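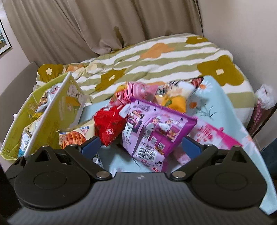
Sorting out the snack mountain

Print this post | E-mail this to a friend

I have a weakness for snacks with cartoons on the packet. Give me a bag with a little character on the front and writing I can't read down the side and I'm sold, no matter what's in it. So when the Asian supermarket on Clangate had its March clear-out I went in for soy sauce and noodles and came home with two carriers full of crisps, biscuits and I don't know what else (no soy sauce, obviously).

Add that to what was already lurking in the cupboard and we had a proper heap. I tipped the whole lot out, made a cup of tea and decided I was going to be sensible about it for once.

My first go was sorting by sweet and savoury, which sounds easy until you can't read half the labels. The red bag could have gone either way. The cream one with the orange sticks on it I put down as savoury and I'm fairly confident about that, though I've been wrong before – I once gave my sister's lot a bowl of what I thought were prawn crackers and they were banana.

So I gave up and sorted by shape, and that worked much better! Bags stand up at the back, boxes lie flat at the front and the small packets go in an old Brandetti biscuit tin I've had for years. The big purple and white bag is a big one so it gets the corner. I did wonder about decanting things into jars, but then you lose the pictures, and the pictures are half the fun.

The green box with the bear on the lid is staying whatever happens. Once it's empty I'm having it for my desk, for pens and stamps and all the odd bits that end up in the fruit bowl.

Storage is a plastic crate from Zapata, the one with the clip-on lid. It's 20 litres and I thought that would be masses. It wasn't. I got the lid to shut on the third try by leaving out the pink and white box, so that one had to be opened and dealt with there and then. A hardship.

New house rule is that nothing else comes in until I can see the bottom of the crate. At our current rate I'd give it roughly 120 cups of tea. I've stuck a list inside the cupboard door too, so we can cross things off and put a star next to anything worth buying again.

If anyone knows a good shop for this sort of thing out Uvbridge way, leave me a comment, but please don't tell me until the summer.

Print this post | E-mail this to a friend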